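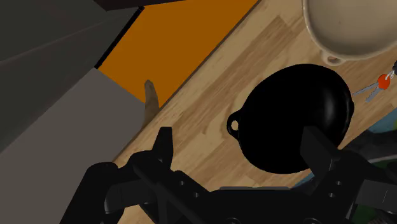

Workshop notebook, Canddale handling group. Entry covers the preparation for the Ondix open day and the demonstration itself. Copies to Vinh Đinh and to the Cheema project folder.

Purpose of the visit. The group was invited to see the tabletop manipulation work which Ondix runs in simulation, and to judge whether the same arrangement could serve for our own handling trials. Travel was approved for 2 members of staff. Questions were collected beforehand and sent to Manuela Rizzi, who was our contact on the day.

Questions sent in advance:
1. How are household items chosen and placed on the table before a run?
2. Can the view from the gripper be recorded together with the view from the side?
3. What is kept when a run fails, and for how long?
4. Does the arm model carry the joint limits of the real arm, or are these set by the user?

A reply was received to the first three. The fourth was left for discussion in person.

Note for colleagues who have not worked with the close view: the fingers take up a good part of it, and dark items are hard to judge against them. The black vessel on the wooden top is a fair example. Its rim shows well enough where the light falls, but the right finger covers part of the lower body. The keys are easier to find on account of their red-orange tag. It is recommended that any set of items we prepare should include at least one dark, glossy piece, as this is where our own detection work has been weakest.
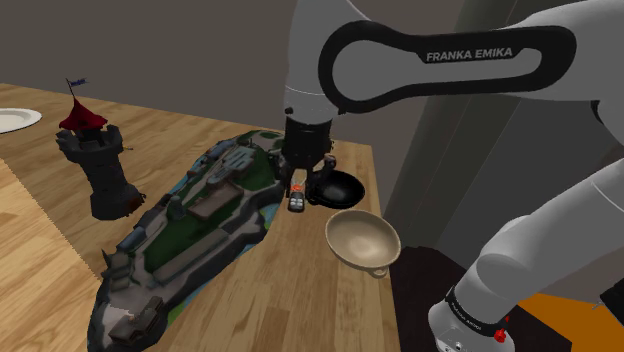 Jorville, June 2019

The demonstration was given in the upstairs meeting room. Ms Rizzi opened with a short account of the software and then proceeded directly to the simulated table. The arm is a Franka Emika model, with the maker's name reproduced on the upper link. Visitors were permitted to ask for the run to be paused at any point, and several did so.

The range of items was wider than expected. A long model island with rocks, water and ruins takes up much of the table, and a castle tower with a red roof and a flag stands beside it. Vinh Đinh asked whether such pieces were of practical use. Ms Rizzi replied that tall and uneven pieces are included so that the arm must be planned around them, and that a table of boxes alone gives results which look better than they are. This was considered a reasonable position and we may wish to adopt it.

Discussion then turned to small items next to large ones. With the gripper low over the right side of the island, the dark object at the fingers has very little clear space about it - the round black vessel is immediately to one side and the model to the other. Approach from above was agreed to be the sensible choice. The tan bowl, close to the edge of the table, raised a separate question about how support at the edge is calculated. Ms Rizzi undertook to send the settings.

On question 4, the joint limits are supplied with the arm model and can be tightened by the user but not loosened. Ondix keeps failed runs for 41 days, after which only the summary is held. Of the 124 runs in their current set, 7 are marked for review, and we were offered access to those.

Actions
V. Đinh to request the 7 review runs and the edge settings.
Cheema item list to be revised to include one tall piece and one dark piece.
Return visit to be considered in October, subject to budget.

Still open: whether our licence covers the recording of both views at once. To be checked before any reply is sent to Ondix.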